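04/01/2023
Notebook, gripper kit review
Kit: Andberg hand-held pair, on loan from Hindis
Entry by Jankauskaitė

Second day with the Andberg kit. We have it on trial until the loan runs out, and the question for Flandurness is whether to buy a set or stay with the old handles we built in November. Notes are in the order I did things, so they jump around.

Unpacking. Case holds 2 handles, spare finger pads, the charging lead, a calibration card and a printed guide. The guide is for the previous version. The drawing of the linkage matches ours but the button layout does not. I wrote to Hindis and asked for the right one. No reply yet.

Setup. Pairing the handles to the laptop failed the first two times. It worked after I charged both handles fully and started the software before switching them on. The guide gives the opposite order. I put a strip of tape on the case lid with the order that works for us. Please leave it there.

Weight. One handle is 250 g heavier than our own. I did not mind it in the first hour. By the end of the session my wrist was tired and I had started resting my elbow on the table between takes. Our own handle is lighter but has more play in the joints, and that shows up in the finger width readings.

Finger travel. Smooth over the full range on both handles. The trigger spring is stiffer on the second one. I swapped hands to check that it wasn't me, and it still felt stiffer. Logged as a fault, minor.

Kitchen table work, soft items. Small white cloth pieces on the checkered tablecloth, one operator on each side of the table, one handle each. The job is to pick up a piece, lay it flat, then fold it once. I set a limit of 7 minutes per block and we stopped when the timer went, even in the middle of a fold.

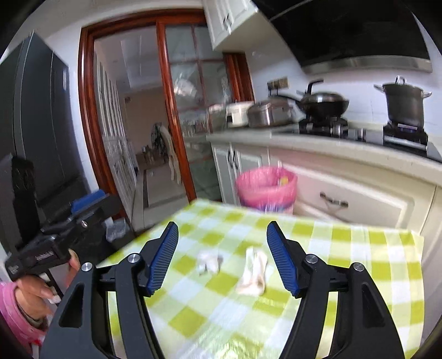 Can the kit be used by two people at one table, or does each person need both handles?

Two people can share one kit, one handle each, as long as both handles are paired to the same laptop and started in the same session. If they are started in separate sessions the clocks drift apart and the recordings have to be lined up by hand afterward. Two-handed work by one person needs the full pair, so a team that wants both kinds at once should plan on a second kit.

Pads. The ribbing holds thin cloth well. When the cloth is bunched up I tend to get two layers at once, and then the fold comes out crooked. Closing more slowly helps. I tried coming in lower with the fingers almost touching the table, and that pushed the tablecloth into a ridge. Tape the cloth down at the corners before the next session.

Recording. Files save at the end of each take and not during it. I lost one take when the laptop went to sleep. Sleep is now turned off on that machine. One long take took up nearly 200 MB, so the internal drive will do for the trial but not for regular use.

Support. The Hindis page promises an answer within one working day. The pairing question was answered in time and the answer was correct. The guide question is still open.

Cost. Still waiting for a price with and without spare pads. Pads are sold in pairs and the old ones are not taken back. I would want to know how long they last on rough fabric before we sign anything.

To do:
Ask Hindis about the stiff trigger, swap or repair.
Get the current guide.
Repeat the cloth blocks with our own handles, same table, same timer.
Try the kit on cups and lids.
Weigh the handle again with the wrist strap off.

Handles are back in the case and on charge, shelf by the door.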